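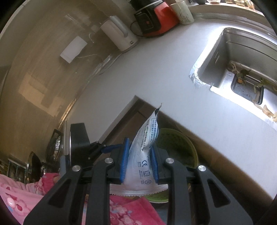

Sachet blanc, marquage CE et mention « 99.9% » sur l'emballage.

Modell Séparation — logiciel de préparation de dossier de divorce
Édité par Indora
Licence individuelle, un dossier, paiement unique
Réf. 2,445

Ce que le produit fait

Modell Séparation rassemble les pièces qu'un avocat demande presque toujours au premier rendez-vous : relevés de comptes, bulletins de salaire, acte de mariage, contrat s'il y en a un, tableau des charges du foyer. Le logiciel pose des questions, range les réponses et sort un dossier paginé, avec un bordereau. Il calcule aussi un budget mensuel pour chacun des époux.

Ce qu'il ne fait pas

L'éditeur parle de « divorce serein ». Nous vendons le logiciel, nous ne reprenons pas la formule. Un programme ne sait pas si votre conjoint a oublié un livret d'épargne, et il ne négocie pas la garde des enfants. En France, le divorce par consentement mutuel sans juge exige un avocat pour chaque époux. Une licence à ce prix ne change rien à cette règle, quoi que laisse entendre la brochure.

Le module « estimation de prestation compensatoire » mérite la même prudence. Il donne un montant au centime près, ce qui impressionne, mais le juge ne s'en tient pas à une formule. Nous conseillons de le laisser désactivé, ou de montrer le résultat à votre avocat avant d'en parler à qui que ce soit d'autre.

Contenu de la licence

Questionnaire guidé, 100 questions
Bordereau de pièces modifiable
Tableau des charges et revenus
Export PDF et tableur
Espace de stockage : 700 Mo
Guide imprimable, version de novembre

Compatibilité

Windows et macOS. La version pour tablette est annoncée par Indora depuis longtemps et nous ne prenons pas de précommande. L'import depuis Babić fonctionne pour les relevés simples — les comptes joints passent mal, il faut reprendre les libellés à la main. Rien à signaler avec Nurnisar.

Avis d'acheteur

« Le bordereau m'a fait gagner du temps. Mon avocate a refait le budget en entier et n'a pas voulu entendre parler de l'estimation. Je le reprendrais pour les pièces, pas pour le reste. » Ayodele Chukwu

Avant de commander

Demandez à votre avocat s'il accepte un dossier préparé de cette façon. Certains cabinets ont leur propre liste et vous feront tout recommencer. Si vous êtes en désaccord sur le logement ou sur les enfants, prenez d'abord une consultation. Le logiciel peut attendre.

La clé d'activation est envoyée par courriel. Une clé activée n'est ni reprise ni échangée.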